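책상 위 자잘한 물건, 펠트 천 한 장으로 정리 끝내기

요즘 제가 제일 재미 붙인 살림은 서랍 속 잡동사니 정리예요! 거창한 수납장도 필요 없고, 테이블에 파란 천 한 장 깔고 서랍에서 나온 것들을 전부 올려놓으면 시작입니다. 과자 봉지, 납작한 초록색 봉지, 무늬 카드, 마커, 작은 블록까지 서랍 하나에서 별게 다 나오거든요. (저는 9년 전 영수증도 찾았어요. 금액이 1,363원이었는데 뭘 산 건지 지금도 모르겠어요.)

천을 까는 이유는 해 보면 바로 압니다. 맨 테이블에서는 펜이 자꾸 굴러 바닥으로 떨어지는데, 펠트 위에서는 잘 안 굴러가요. 긁힘도 덜하고, 짙은 색 천이면 밝은 색 물건이 눈에 확 들어와서 분류가 훨씬 빨라집니다. 크기는 테이블 상판보다 조금 작게 자르면 가장자리가 들뜨지 않아요.
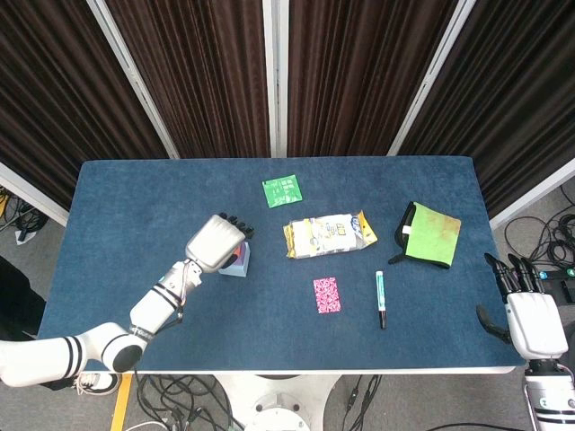

펠트 천에 붙은 먼지는 어떻게 떼나요?

돌돌이 테이프로 한 방향으로만 밀어 주세요. 왔다 갔다 문지르면 보풀이 일어납니다. 찌든 얼룩은 찬물에 중성세제를 아주 조금 풀어 적신 수건으로 톡톡 두드리고, 그늘에 펼쳐서 말리면 돼요. 세탁기는 웬만하면 피하시고요, 저는 한 번 돌렸다가 천이 쪼글쪼글해져서 결국 컵받침으로 잘라 썼답니다.

물건을 다 올렸으면 이제 나눌 차례!

먹는 것부터 골라냅니다. 과자나 소스 봉지는 유통기한을 보고 지난 건 바로 버리고, 남은 건 주방으로 보내세요. 뜯은 봉지는 입구를 두 번 접어 집게로 물려 두면 벌레 걱정이 줄어요. 봉지째 서랍에 다시 넣는 건 절대 금지입니다, 부스러기가 구석마다 들어가요.

마커는 종이에 한 줄 그어 보고 잘 나오는 것만 남깁니다. 흐릿하게 나오면 뚜껑을 꼭 닫고 촉이 아래로 가게 하룻밤 세워 두세요. 의외로 살아나는 게 꽤 있어요. 그래도 안 나오면 미련 없이 보내 주기!

카드 종류는 제일 잘 없어지는 물건이라 저는 명함첩에 꽂아 둡니다. 40장짜리 얇은 것 하나면 넉넉해요. 안 쓰는 카드는 책갈피로 써도 예쁘고요.

스펀지 블록이나 나무 블록 같은 작은 장난감은 지퍼백보다 뚜껑 없는 낮은 상자가 좋아요. 아이가 스스로 꺼내고 스스로 넣을 수 있으니까 정리 습관도 같이 붙습니다. 다만 폼 블록은 무거운 것 밑에 두면 눌린 자국이 남으니 꼭 위쪽에 올려 주세요.

천으로 된 소품은 끈이 문제예요. 그냥 넣으면 충전선이며 머리끈이며 다 같이 엉켜 버리죠. 반으로 접고, 끈은 안쪽으로 감아 넣은 다음 보관하면 꺼낼 때 정말 편합니다. 얼룩이 있으면 넣기 전에 미지근한 비눗물에 손빨래부터요. 세탁 라벨에 적힌 물 온도가 40도보다 낮으면 라벨을 따르세요.

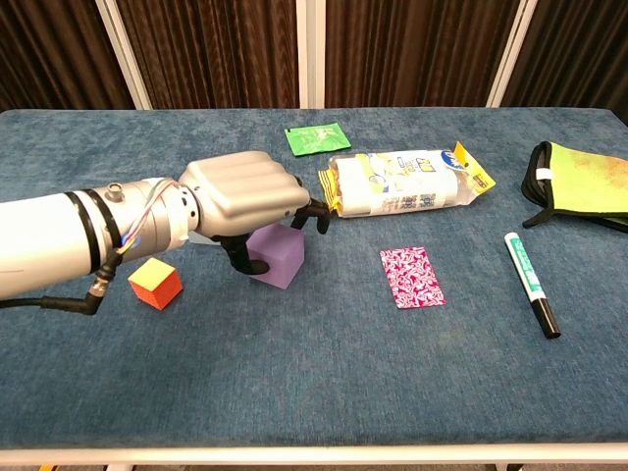 파란 천 위에 모아 둔 물건들. 보라색 폼 블록, 카드, 마커, 초록색 봉지.

마지막으로 시간 이야기! 저는 서랍 하나에 타이머를 38분으로 맞춰 놓고 합니다. 딱 떨어지는 숫자는 아닌데 좋아하는 앨범 한 장 길이라서요. 음악이 끝나면 하던 데서 멈추고, 못 나눈 물건은 천 네 귀퉁이를 모아 보따리처럼 묶어 두었다가 다음 날 그대로 펼쳐서 이어 하면 됩니다. 이 보따리 방법은 친구 아나옐리한테 배웠는데, 12월 대청소 때도 방마다 이렇게 하니까 바닥에 늘어놓을 일이 없더라고요.

다음번에는 양념 서랍 편을 올릴게요. 병뚜껑에 라벨 붙이는 법부터 시작합니다!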